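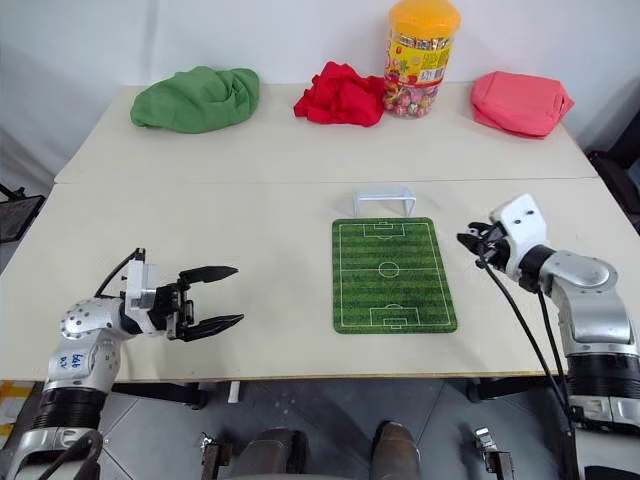

Questions I get about the Orkmont Street toy and fabric swap

How does the swap work?

You bring things your family is done with, you take home things somebody else's family is done with. No money, no tickets, no points. I started it in my front room with Birgit Haberkorn and two bags of baby clothes, and last September we had 577 items come through the door, so it has grown a bit!

What can I bring?

Toys, games, puzzles, kids' books, play mats, fabric pieces, scarves, bags and pouches. Cloth should be washed, please. If a puzzle is missing a piece, write that on the box (some people truly don't mind).

What can't I bring?

Car seats, bike helmets, anything with a cracked battery cover. Stuffed animals are fine as long as they've been through the laundry.

Can my kid have candy there?

Ask me first and I'll ask you back! Lollipops are for ages five and up, and only if the grown-up says yes. I don't put out anything with nuts.
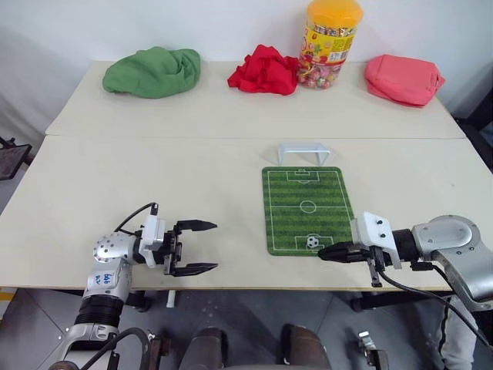

Do I have to bring something to take something?

Nope. I used to say yes to this and I changed my mind after the first year. Come with empty hands if that's where you are.

How much can I take?

Whatever you can carry in one trip. Béla Orbán once managed a dollhouse and a toddler, so that's the record.

When is the next one?

4th June, from ten until the tables look bare. Set-up starts at eight if you feel like helping, and I'll make coffee.

Where do I park?

Behind Nemitz Hardware, on the gravel side. The paved side is for their customers and they've been very nice to us, so let's keep it that way.

What happens to the leftovers?

Eluned Price takes the books and the fabric for her sewing class. The toys go in my garage until next time, which my husband has opinions about.

Can I reserve something I saw?

Sorry, no. I tried it and spent the whole morning guarding a train set.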